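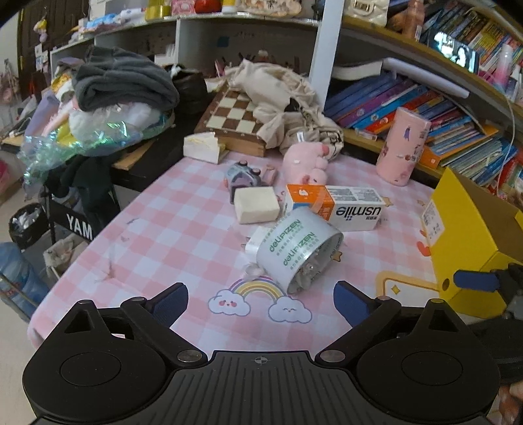
Fig. 1. Checked ground with printed motifs, pink and white.

Textiles 2 – week 9 handout – Repeat and scale
D. Fahy

Read McGrath chapter on block repeats before Friday if you havent. Short version below.

Repeat = smallest unit that tiles with no gaps. Find it first, then measure. Width x height, always in that order.

Main types
Full drop – unit sits straight beside and under itself. Easiest. Shows lines if motifs are heavy.
Half drop – next column moves down half a unit. Hides the joins, good for florals.
Brick – same idea but sideways, rows shift.
Tossed – motifs point every which way. Still a repeat! Students forget this every year.

Checks: the ground has its own repeat. Motif unit must be a whole multiple of the check or the squares wont meet at the seam. Worked case from class: check 2 cm, unit 26 cm, fine. Unit 31 cm, not fine – half a square left over.

Scale – print at full size, pin up, step back. Screen lies to you.

Directional prints (faces, clouds, lettering) need extra yardage, all peices cut the same way up.

To do
Sketch one half drop and one tossed, same motifs. Max four colors.
Rikstead samples are in the drawer, sign them out. Swatch 74 is missing, if you have it bring it back.
Crit groups in March, list to follow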